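Spent the evening deciding which pencil case to keep. There are more of them in this apartment than pencils. A thread.

1/ Background. I moved to Nostwood in November with one box marked DESK and one box marked DESK (OTHER). I have now opened DESK (OTHER). It was pouches.

2/ I have no memory of buying most of these. Some came free with notebooks. One came free with a dentist appointment. One has a conference logo on it from a conference I am fairly sure I skipped.

3/ Rules for tonight: everything that zips goes in a pile. Each pouch gets opened, emptied, shaken over the trash and judged. Whatever wins gets to hold the pens. Everything else goes to the donation bin outside the library or gets demoted to cables.

4/ First up, the Halgate roll. Waxed canvas, leather strap, 17 individual slots. I bought this during a period when I thought I was going to draw. It takes both hands and a clear surface to open. By the time you've unrolled it on a train you've arrived.

5/ Contents of the Halgate roll: one HB pencil, sharpened at both ends, and a receipt for the Halgate roll. I'm not going to post the number on the receipt.

6/ Next, the clear plastic one with the blue zipper. Everybody has had this one. It's for exams. It smells like exams. The zipper pull came off years ago and was replaced with a paper clip, and the paper clip has outlived three phones. Demoted to cables, with honors.

7/ The Engelbrecht tin. Very handsome. Sounds like a drawer falling down the stairs every time you set it in a bag. I used it at an office job for a month until a coworker moved desks. Could've been for the window.

8/ Someone in the replies is asking why I don't use a mug. I do use a mug. The mug is full. The mug has been full since the last apartment and I'm not ready to talk about the bottom of the mug.

9/ OK. A contender. Gray-blue, soft, oval, closer to a flattened potato than to anything you'd find in a stationery catalog. No corners to jam into the side of a laptop. I've been carrying one like it for two years and kept thinking of it as the temporary one.
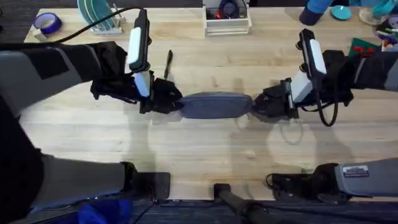 10/ The case for the potato. It squashes. You can shove it into the gap between a lunch container and the side of a backpack and it takes the shape of the gap. The Halgate roll would like a word with the manager.

11/ The case against the potato. Everything inside becomes one thing. You reach in for a pen and get an eraser, a highlighter, the other eraser. Mine also ate a SIM card tool and a single earring, and I only got one of them back.

12/ Also, a light color was a choice. Light fabric and a leaky ballpoint are going to meet eventually. Mine has a stain on the bottom in the shape of Florida. I've turned it face down for so long that I think of the top as the bottom.

13/ Cleaning notes, for the two people who asked: hand soap, cool water, old toothbrush, inside out. Dry it with the zipper open. Florida got lighter. Florida is still there.

14/ While it dried I tested pens, which is how I lost 40 minutes of my life and one envelope I needed. Scribble, nothing, scribble harder, nothing, put the pen back in the mug. I caught myself doing it. I took it out again and threw it away and felt like a surgeon.

15/ Survivors: the black pens. The thin ones, which I will defend to anybody. Every novelty pen is dead, including the one with four colors, which had been down to green for a long time.

16/ I looked up what a new pouch costs, for research. Vestamau makes one in felt with 600 reviews, and the top review says "holds pens." Five stars. I read maybe a dozen more and they don't improve on it.

17/ Did not buy it. Had it in the cart. Took it out of the cart. It has since emailed me to ask if I forgot something.

18/ Final standings. Potato keeps the job. Clear plastic gets cables. Tin gets the spare buttons and stays on a shelf where it can't fall on anyone. The roll goes to the bin by the library, and I hope it finds someone who draws.

19/ Update, 11:20 p.m. There is a third box. It says MISC DESK. I've shaken it and I can hear a zipper.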